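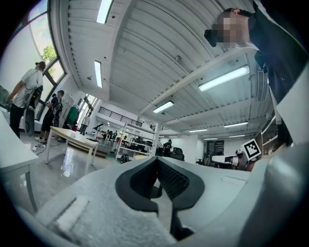
What ages do you take at the Liltness School of Singing?
We take singers from age five on up, and there is no upper limit. Our beginner classes are split into children, teens and adults, and our evening chorus mixes everyone over sixteen.

About Liltness

Welcome, and thank you for stopping by! If you found us because a neighbor hums in the hallway and told you where she picked up the habit, you are in very good company, as a great many of our families first came through the door that way.

Liltness is a small singing school on the second floor of the old Delacroix building, over what used to be the piano showroom. We teach private voice lessons, group classes and sight-singing, and we run two choirs, the Luletti (our children's chorus) and the Wevura Singers (our evening chorus for grown-ups and older teens). People often ask about the names. Luletti was the made-up word our very first class of little ones used for warming up, loo-leh-tee, loo-leh-tee, all the way up the scale and back down, and when it came time to print a program for their spring concert they wouldn't hear of being called anything else. Wevura came out of a long evening with a pot of tea and a list of much more sensible names, all of which were already taken.

How we got started

The school was founded by Lucyna Domański, who grew up in a house where everyone sang and hardly anyone had been taught to. Her grandmother sang while she ironed, her uncles sang at the table after the plates were cleared, and it wasn't until Lucyna went away to study music that she met people who were truly afraid of their own voices. She has never quite gotten over it. When she moved here she began giving lessons in her front room, on an upright piano with a sticking B-flat, and most of her first students were parents who had been dropping off their children and asked, a little shyly, whether they might stay and have a turn themselves.

The front room got crowded in a hurry. There were coats on the stairs and music stands in the kitchen, and one winter a whole alto section had to rehearse in the hall with the door propped open so they could hear the piano. Hollis Zamora, who was singing bass in that hall and had a good deal of cold air on his ankles, went looking for a proper space and came back with the keys to the Delacroix rooms. He has been our school manager ever since. If you call the office, it will most likely be Hollis who picks up, and you should know in advance that he enjoys a conversation.

We still have the upright, by the way. The B-flat has been fixed and has gone back to sticking more than once, and we've all learned to lean on it a little.

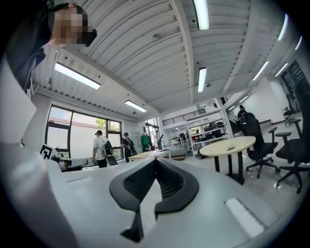

DELACROIX BUILDING, February

Registration for the spring term is open, and we are so happy to share that we've added a second adult beginners' class to go with the one that fills up every fall. It will be taught by Trinity Calloway, whom many of you know from the Luletti, and it's meant for people who haven't sung since grade school, or who were asked back then to just move their lips. (We hear that story so often, and it makes us sad every time.) The class runs 11 weeks. You don't need to read music, you don't need to own anything, and there is no audition. Returning students can keep their present lesson time by letting the office know before the term begins, and Hollis will send the usual reminder to everyone on the list.

The Wevura Singers have openings for tenors and, as ever, would be glad of another bass or two. Rehearsals start at 7:00 p.m., though the kettle goes on a good while before that, and you are welcome to come and sit in for an evening before making up your mind.

Our teachers

Lucyna Domański teaches private lessons for teens and adults and conducts the Wevura Singers. She loves folk songs from just about anywhere, and if you know one your family used to sing, please bring it along, even if you only have the tune and half of the second verse. Several of the songs in our chorus folders came to us in just that way, and Lucyna wrote the missing lines down with the help of somebody's aunt over the phone.

Trinity Calloway leads the Luletti and teaches children's private lessons. She started out as a kindergarten teacher, and she has a gift for getting a room full of wiggling children to breathe in at the same moment. Her warm-ups involve quite a bit of marching, so sneakers are a good idea.

Essam Belkadi is our accompanist and teaches sight-singing. He plays for lessons, recitals and both choirs, and he can move a song down a step while you're still apologizing for the high note. Students who come to him sure that they will never make sense of all those dots and lines are usually reading simple tunes by the end of their first term, and arguing with him about rhythm by the end of their second.

Chenxi Yan teaches intermediate and advanced voice and looks after students getting ready for auditions. She is patient and very thorough and keeps a notebook for each singer, so that what you worked on in the fall doesn't get lost over the holidays. She also arranges our student recitals, where everybody sings one song, nobody is graded, and there is cake afterward.

What lessons are like

A first lesson is mostly talking. We'll ask what you like to listen to, whether you've sung before, and what you'd love to be able to do, which might be a solo at your church or might be getting through "Happy Birthday" without wincing. Then we sing a little, nothing scary, to find out where your voice is comfortable. Parents are welcome to sit in with younger children, and quite a few of them end up singing too. After that your teacher will suggest a song or a few exercises to take home, and you can decide together how you'd like to go on.

We ask students to practice a little on most days, and in the car counts.

Visiting us

Our entrance is on the side of the building, past the bicycle rack, and there's an elevator to the left of the stairs. Please ring the bell and give us a minute, as we may be in the middle of a verse. The office is open afternoons during the term, and Hollis is glad to show new families the rooms, talk over class times, and find you a chair if you'd like to listen for a while.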